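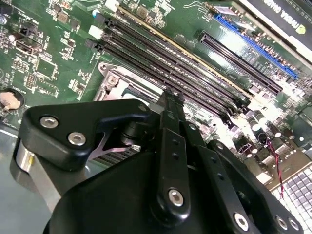 Let people mend their own stuff

Written quickly, on a train, so forgive the state of it.

My washing machine stopped in July. Mid-cycle, drum full, that sad click and then nothing. A Jokora, not cheap, two years and a bit old. The guarantee was 2 years. You can guess the rest.

Rang the helpline. Seventeen minutes of pan pipes. Then a polite young man who told me the control board "had probably gone" and that the board was not sold to the public. Could they send someone? They could, in a fortnight, and the call-out plus the board came to more than the same machine new on their own website. He said this last part quite cheerfully. He even offered me a code for the delivery.

I didn't want a code. I wanted a board.

So this is my complaint, and it isn't really about washing machines. We have drifted into a way of owning things where you don't quite own them. You pay, you carry it in, you plug it in, and the first time it misbehaves you find out somebody else still has the keys. Glued cases. Screws with daft heads that need a driver you can't buy on the high street. Manuals that tell you eleven ways not to electrocute yourself and not one way to change a fuse.

My grandfather kept a Preltach radio going for most of his life. Circuit diagram pasted inside the back. Inside the back! The makers assumed that you, or a bloke down the road, would one day want to look. Small courtesy. Gone now, pretty much everywhere.

People tell me modern things are too complicated. Some are. I wouldn't start poking about on a computer board with a soldering iron and a hopeful face. But complicated is doing a lot of work in that sentence. Memory goes in slots. Batteries used to come out with a thumbnail. A door seal is a ring of rubber. Most of what fails in a house is a seal, a switch, a belt, a fan full of fluff, and none of it is beyond a patient person with a lamp and a free Sunday.

The safety argument, then. I take it seriously, up to a point. My neighbour Patricio Barrientos was an electrician for most of his working life and he gets quite cross on this one. His view is that people hurt themselves because they're guessing, and they're guessing as the information is kept from them. Give them the drawing, mark the dangerous bit in red, sell them the proper part. He's never met anyone made safer by a missing manual. Neither have I.

Then money. Firms will say spares are expensive to keep on a shelf, and yes, shelves cost. But Fraser Street in Sultham had three repair shops when I moved here and now it has one, and that one does mostly phone screens. Leandro Huenchumán, who runs it, told me he turned away a whole pile of kettles and hoovers last winter. He could fix them, he just couldn't get the bits. Those were jobs. Small ones, but rent-paying. The work hasn't gone to some cleverer shop in the next town, its gone to the tip.

And the tip! Go and stand there on a bank holiday. Tellies, fridges, perfectly nice-looking microwaves, people queueing in their cars to be rid of them. I've done it myself. You feel a bit sick and then you drive home and order another one.

What I'd like. Not much, I think.

Parts on sale to anybody, for ten years after the last one leaves the factory. At a price that isn't an insult.

The manual online, free, all of it, no log-in.

Ordinary screws.

And a number on the box telling you how easy the thing is to open, big as the energy label, so I can choose. I would choose. I'd pay a bit more for a toaster I could get into, and I know I'm not alone, we had a petition on the counter at Leandro's and it got 636 names. For a town this size, in a summer when half of us were still nervous about going into shops, I'd call that interest.

Our MP's office wrote back to say the matter was "being looked at". Fine. Look faster please.

There's a softer side to it that I find harder to argue, so I'll just say it. I like knowing how my things work. I liked it as a kid, taking the back off clocks, mostly ruining them. Children now are handed sealed slabs and told not to drop them. How is anyone meant to get curious about a slab?

Anyway, the washing machine. Patricio came round with his meter and it wasn't the board at all. It was the door switch. He found one on a market stall, wrong brand, right fit. The machine is going as I type, or it was when I left the house, and I've written to Jokora to tell them. No reply yet. This is my stop.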